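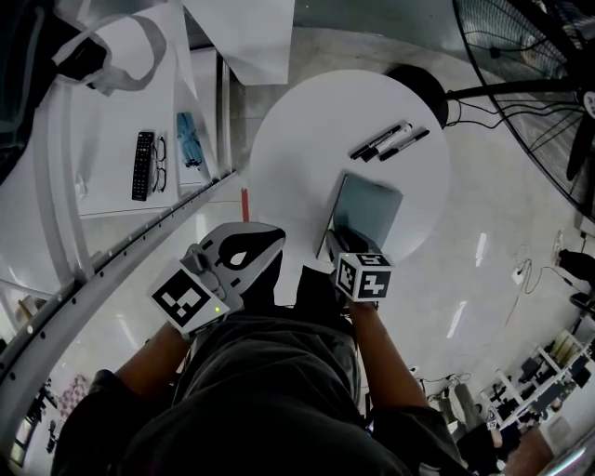
Friday, September 2, 2022
By Ona Kairys

The Fiken Letter Circle is looking for new members for the fall, and if you have ever bought a nice card, meant to send it, and found it in a drawer two years later, I think you might be just who we want. We meet every other week in the back room of the Vasiliauskas Bakery to write real letters, on paper, to people who would like to get one. The bakery lets us push things together as we please, but most of us end up at a round white table like this one, standing or sitting, elbows bumping, with the coffee kept well away from the ink. Last year we mailed 932 letters, which still makes me smile every time I write it down!

You don't need good handwriting (mine is dreadful, ask anyone who has had a birthday card from me) and you don't need to be a writer. We do ask that you can come to at least four evenings between now and the end of October, and that you answer the person you are matched with, even if it's only a few lines about the weather and what you had for supper. Many of our pen friends live alone, out past Gelov, and they do notice when the mail is late.

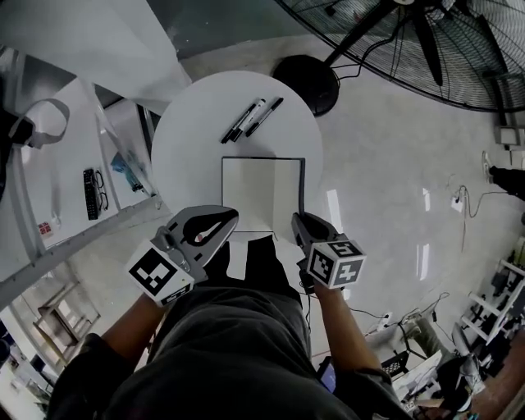

We have room for 50 writers this time, and beginners are very welcome. Paper, envelopes and stamps are all provided, though plenty of people get attached to their own pen and bring it along. If you're under 16, please come with a parent or another grown-up, who will probably get handed a pen too.

To sign up, leave your name and phone number at the bakery counter, or drop a note in the mail to me, Ona Kairys, at P.O. Box 666, Fiken. Tell me a little about yourself and who you might enjoy writing to. I read every one and I'll write back, by hand of course, so please give me a week or so.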